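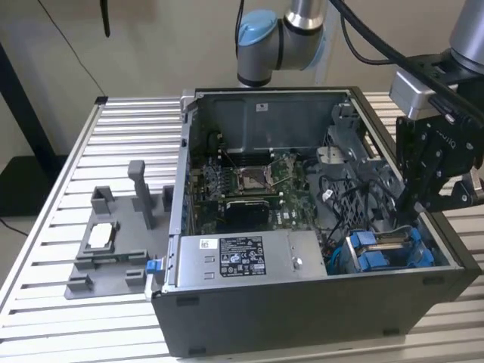
Dell desktop, side panel off, processor socket open.

Vultside Harbour Watchman – 1:6 Scale Collectible Figure
by Naleo Figures

In stock. Ships in June.

We don't usually sell figures on the strength of the maker's own blurb, and the blurb for this one is worse than most. Naleo calls the Watchman "the most lifelike figure in its class". It doesn't say which class. We've had a sample on the counter for a couple of weeks, so the notes below are ours.

What it is
The Watchman comes from the Vultside comics, written by Els Van Leeuwen. He stands 30 cm tall in his boots. The head was sculpted by Zoltán Halász and painted by Boglárka Kozma, and it is the best part of the figure by some distance. The tired eyes are right. The stubble is a bit heavy under a bright lamp.

The body is Naleo's standard one, with "over 30 points of articulation" according to the box. That may be so, but the coat is stiff and you won't get the arms much above the shoulder while he's wearing it. Plan on a standing pose with the lantern held low.

The coat
Described by the maker as "weathered by hand". Ours has the same brown smudge on each cuff, so make of that what you like. The stitching is neat and the collar has a wire in it that holds its shape. The buttons are glued on – don't try to undo them. 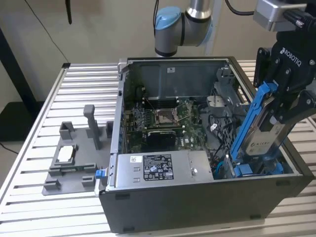 What's in the box
Figure in coat, jumper and boots
9 swap-out hands
Lantern with light-up function (takes 2 button cells, not supplied)
Boat hook
Ring of keys
Stand with printed name plate

An odd number of hands seemed like a mistake to us as well. Naleo says the ninth is a spare grip for the boat hook, and the standard one does feel loose.

Deluxe version
Adds the ship's cat, Simon, and a section of quayside. The cat is lovely. The quayside is hollow plastic and looks it, and we'd think hard before paying the difference.

Display case
Naleo suggests the Wisell case, sold separately. He fits, but only with the boat hook taken out of his hand. Measure your own shelf first.

Customer comments
"Good head, average body. The lantern is dimmer than in the adverts." – Mudassar Lashari
"Waited ages for this. Happy enough, though one boot was a pig to get back on." – Tanveer Niazi

Returns
Unopened boxes can come back within 30 days. Opened ones only if something is broken or missing. Not a toy, not suitable for young children.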